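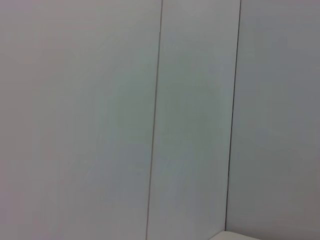 *Pale panels seen close up from the wrist camera at Plarkley, with the rounded edge of a white object just in view.*

Plarkley is to put its spare-parts store on a robot arm from February, after managers agreed a first-year budget that leaves out the second arm they had asked for.

The firm, which repairs and resells small kitchen appliances, will lease one arm from Davix with a gripper and a wrist camera. The second arm has been moved to next year's list, along with a longer rail that would have let one machine serve both sides of the store.

Comfort Osei, who runs operations, said the decision came down to the monthly cost. The lease is £1,270 a month with servicing. Buying the same set-up outright was looked at and turned down, as the firm would have had to pay for the training and the spare gripper in the same quarter.

"We can stop a lease if the work isn't there," she said. "I didn't want to be explaining a big purchase in the summer with the thing standing still."

Two other quotes were received. One, from Oltmanns, included a heavier arm that would have needed the floor strengthening near the loading door. The other came in lower on paper but left out delivery, fitting and the safety check, and the supplier could not give a date for any of them.

The store holds 1,382 lines of stock, from door seals to control boards. Only 600 of them will be handled by the arm at first. The rest are either too soft to grip well or come in bags that would have to be repacked, and the firm has put no money aside for repacking this year.

Staff who pick parts by hand will keep doing so on the remaining lines. Plarkley said no jobs would go as a result of the lease, and that the evening shift, which has been short of people since the autumn, would be the first to use the arm.

Hildegard Dreßler, a planning engineer brought in to write the specification, said the camera had taken up more of her time than the arm. Many of the surfaces it has to work near are plain and pale, and she asked for trial time against them before the order was signed.

"A blank panel gives it very little to go on," she said. "You get the joins and the shading, and that's your lot. If we need extra lights or printed markers, I want that in the budget now – it always costs more as an add-on."

Her specification sets aside £485 for markers and lamps. It also asks for the wrist camera to be on the same service contract as the arm, a point that was missing from the first draft.

The software that will pass orders to the arm is Ziten, which the firm already uses for its stock records. A link between the two systems is part of the lease, but changes made after the first three months will be charged by the hour.

Fitting is planned for a Saturday so that the store can stay open during the week. Trade customers collecting parts that morning are asked to use the side entrance before 11am.

A decision on the second arm is expected once the first has been in use for six months.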